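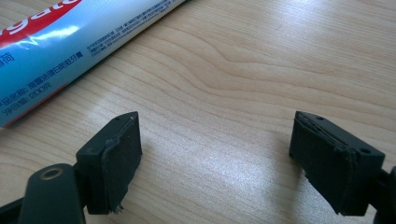 4.3 Small things that travel

We turn now to the group of objects that gave us the most trouble when we sat down to sort our material, and which in the end we came to enjoy more than any other. These are the small things that have a home in one room and are found, again and again, in another. Hairbrushes belong here, and nail scissors, hand cream, reading glasses and the ever-present roll of tape. So does toothpaste, which we had expected to be the most settled object in the whole study. Everybody we spoke to in Nistonham could tell us at once where the toothpaste was kept (a cup, a shelf, the edge of the basin), and most of them gave the answer with a slight smile, as though we had asked where they kept the front door.

And yet the household inventories tell a livelier story. Of the 2,840 entries we coded as personal care, 300 were recorded on a surface outside the bathroom, and toothpaste was well represented among them. It turned up on windowsills, on bedside cabinets, on top of a folded towel at the foot of the stairs, and very often on a table. Kleinschmidt has suggested in our discussions that the table is less a place for things than a pause between places, and we have found this a helpful way of looking at it. A tube comes home with the groceries and is put down while the cold food goes into the refrigerator. It comes out of a travel bag and is put down while the bag is shaken out over the sink. In both cases the person fully intends to carry it along in a minute or two – and the minute or two can last until September.

Figure 4 is a good place to think about what makes a tube of toothpaste so easy to notice once it has strayed. On a pale wood table top, a glossy light blue and white tube with a red band is about as far from the color of its surroundings as a household object can be. The lettering is made to be read at a glance, too. The last letters of the Colgate name are large and white on the red, and the Chinese text, in dark blue, includes a line giving the net weight of 200 grams. Packaging like this is designed to be picked out from a crowded shelf among its rivals, and it goes on doing that work long after it has been paid for. Several of our participants told us that they could put up with a gray sock on the table for a week, but that a bright tube or bottle would nag at them from across the room until somebody moved it.

Berge raised the fair objection that if such objects are so very noticeable, they ought to be put away sooner than the others, and our diaries do not show this. We think the answer lies partly in the size of the thing. A tube weighs little and takes up hardly any room, so it seldom gets in the way of a meal or a homework session. It can be nudged toward the edge, or laid slantwise behind the fruit, and the table is still perfectly usable. One participant, a retired bus driver with a great fondness for order, described this to us as "tidying sideways," and we have gratefully borrowed the phrase. Large things tended to be carried off as soon as the table was needed. Small things were tidied sideways, sometimes for several days running, and were finally taken along by whoever happened to be going upstairs anyway.

There is also the matter of spares. Homes that bought personal care items several at a time needed somewhere to put the second and third tube, and here the answers were much less certain than they had been for the one in use. A few homes had a labeled box of the kind sold by Zatell. Many more had a drawer where spares shared the space with batteries and birthday candles, and in these homes a new tube was more likely to be entered as "on the table" in two diary entries in a row. We would be careful about reading too much into this, as the diaries were kept with very different degrees of patience, but it does fit with the earlier Mühlbauer interviews, in which people spoke of putting things away quickly only when they could say beforehand where "away" was. We return to the question of spares in Section 5, where the drawer inventories are set out in full.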